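Célula dupla em simulação: copo caído trava a sequência de arrumação e o braço esquerdo fica parado
Fórum Brerneo > Manipulação > Falhas e diagnóstico
Publicado em segunda-feira, 9 de março de 2020

osman_sim
Boa tarde. Tenho uma célula com dois braços sobre uma mesa, em simulação, e uma tarefa de arrumação com copos e tigelas. O sequenciador é o Tresent, sem alterações na árvore de tarefas padrão. Os dois braços partilham a mesma lista de objetos e reservam um de cada vez.

A falha é a seguinte. Quando um copo tomba, o planeador de preensão continua a propor a pega de cima, com um dedo dentro da boca e outro fora. Como a boca deixou de estar virada para cima, todas as poses candidatas são rejeitadas pela verificação de colisão com o tampo. O objeto não sai da lista, a reserva não é libertada e o braço que a detém deixa de receber tarefas. O outro continua a trabalhar normalmente.

No registo aparece sempre a mesma sequência:

reserva aceite
368 poses geradas
368 poses rejeitadas (colisão com o plano de apoio)
nova tentativa

O ciclo repete-se até ao limite de tempo global. Na última execução contei 1.847 linhas iguais a "nova tentativa" antes de a simulação terminar. Não há código de erro nem paragem de segurança.

O que já verifiquei:
- a pose estimada do copo está correta, com o eixo na horizontal;
- a abertura da garra é suficiente para o diâmetro do copo;
- reduzir a margem de colisão de 13 mm para 5 mm não altera o resultado;
- com todos os copos de pé, a tarefa termina sem falhas.

Preciso de saber se isto se resolve na configuração ou se tenho de escrever um nó próprio. O mesmo programa vai depois para a célula real e não quero levar para lá um braço que fica em espera sem aviso.

bokal_tec
Aumenta o número de poses. Com 368 é pouco, eu uso o triplo e raramente tenho rejeição total.

mesa_e_garra
Aumentar o número de poses não resolve. A amostragem é feita em torno do eixo vertical do mundo e não do eixo do objeto, pelo que mais amostras dão mais poses do mesmo tipo, todas com o dedo a atravessar a parede do copo ou o tampo. O facto de a redução da margem não ter efeito aponta no mesmo sentido.

Há dois problemas separados e convém tratá-los pela ordem inversa à que indicaste.

Primeiro, a reserva. No Tresent a reserva só é libertada em caso de sucesso ou de erro declarado. "Nova tentativa" não é nenhuma das duas coisas. Define um máximo de tentativas por objeto (eu uso 5) e, ao atingi-lo, declara erro, liberta a reserva e passa o objeto para o fim da lista. Só isto já devolve o braço ao trabalho. Acrescenta um alarme ao operador quando o mesmo objeto falhar nos dois braços. Na célula real considero este alarme obrigatório: um braço imóvel com os acionamentos ativos parece desligado, e alguém acaba por meter a mão na mesa.

Segundo, a preensão. Muda o referencial de amostragem para o do objeto e acrescenta uma família de pegas laterais, com os dedos de um lado e do outro do corpo, perpendiculares ao eixo do copo. Sendo o corpo cónico, faz a pega mais perto da base e limita a força, caso contrário o copo desliza na direção do lado estreito. Se usas o módulo Bokalness para a orientação, confirma que o sentido do eixo (base para boca) não está invertido. Com o copo de pé o erro passa despercebido em objetos quase simétricos, mas deitado troca a zona de pega.

Deixo a configuração em que reproduzi o caso, com copos e tigelas na mesma mesa.

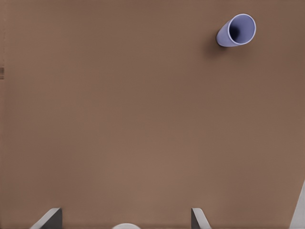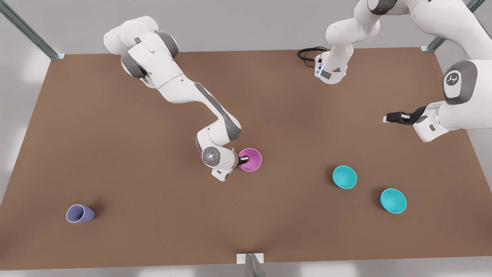 Para testar, começa com um único copo deitado e um único braço ativo. Roda o copo em passos fixos em torno da vertical e regista a taxa de rejeição em cada orientação. Se a rejeição se concentrar num setor, o limite já é o alcance do pulso e não a amostragem. Nesse caso, a solução é atribuir o objeto ao outro braço por zona da mesa, antes da reserva.

Só depois ativa o segundo braço e repete. Mantém a margem nos 13 mm durante os ensaios; baixá-la na simulação esconde contactos que na célula real vão disparar a deteção de colisão.

osman_sim
O limite de tentativas funcionou, a reserva já é libertada. O eixo estava de facto invertido. Falta-me a família de pegas laterais, volto a escrever quando tiver as taxas por orientação.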